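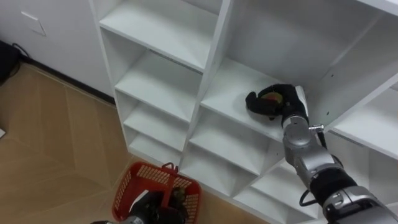

How to ripen and store mangoes, peaches and apples at home

Most fruit sold in grocery stores is picked before it is ready to eat. Some kinds go on ripening on your counter and some don't, and the way you keep them during that time decides how much of it you throw out. This page covers the fruit that most homes buy by the bag, with notes on shelves, baskets and the fridge.

Which fruit keeps ripening

Mangoes, peaches, pears, plums, bananas, avocados and kiwis all soften and sweeten after picking. Apples soften a little but do not get much sweeter. Grapes, cherries, citrus, strawberries and pineapple are as sweet as they will ever be when you buy them, so eat those first or put them in the fridge the same day.

Step 1. Sort when you get home

Take everything out of the bags. Plastic holds moisture against the skin, and that is where mold starts. Make three groups: ready now, ready in a few days, and damaged. Anything with a soft brown spot or a split goes in the damaged group, to be cut up and used that evening.

Do not wash fruit you plan to store. Wash it right before you eat it.

Step 2. Check ripeness by feel and smell

Color is a poor guide for mangoes. A red blush mostly tells you which side faced the sun, and some kinds stay green when fully ripe. Press gently near the stem with your whole thumb. A ripe mango gives slightly and smells sweet at the stem end.

Peaches and nectarines should give near the stem too. Look at the background color behind the red. If it is still green, wait. If it has gone yellow, the peach is close.

Pears ripen from the inside out. Check the neck. Once the wide part of a pear feels soft, the center is usually past its best.

Apples should feel hard all over. If the skin wrinkles when you rub it with a thumb, use that apple for sauce.

Step 3. Set out the unripe fruit

Use a shelf or counter out of direct sun and away from the stove. Open shelves work well if there is some air movement. Line them with a clean dish towel or a sheet of newspaper, and lay the fruit in a single layer. Stone fruit goes stem side down, which keeps the weight off the softer parts.

Leave a little space between pieces. One bad peach will spoil the ones it touches, and in June, with the kitchen warm, that can happen overnight.

If your shelves are deep, keep the ripest fruit at the front. My neighbor Crisanto Ocampo puts new fruit at the back every time he shops and moves the older pieces forward, the same way a store does it. I have copied this and it has cut down on waste more than anything else on this page.

Step 4. Speed it up if you need to

Put the fruit in a paper bag with a ripe banana or an apple and fold the top over. Both give off ethylene gas, and the bag holds it in. Check once a day. Mangoes usually take two or three days this way, pears a little longer, avocados often just one or two.

Burying fruit in dry rice also works, but it is easy to forget it is there.

Step 5. Move ripe fruit to the fridge

Cold slows ripening a great deal, so wait until the fruit is ready – a hard mango or peach put in the fridge too early may never soften properly, and peaches can turn mealy. Once ripe, most will keep three to five days. Let them sit out for half an hour before eating if you want the full flavor.

Apples are the exception. They can go straight in the crisper drawer, in a bag with a few holes, and will last for weeks. Keep them away from lettuce and carrots. Ethylene turns carrots bitter and puts brown spots on lettuce.

Step 6. Freeze the extra

Peel and slice, lay the pieces on a tray so they do not touch, and freeze until solid. Then pack them in bags and press the air out. Peaches and apples brown, so toss them with a spoonful of lemon juice first. Mango needs nothing. Write the month on the bag and use it within a year.

Common problems

Fruit flies: empty and wipe down shelves and baskets once a week. A small bowl of cider vinegar with a drop of dish soap will catch the ones already flying.

Black spots on mangoes: a few small specks are fine. Large sunken patches mean rot underneath. Cut one open before deciding about the others.

Wrinkled skin on peaches: the air is too dry or they have been out too long. They are still good for baking.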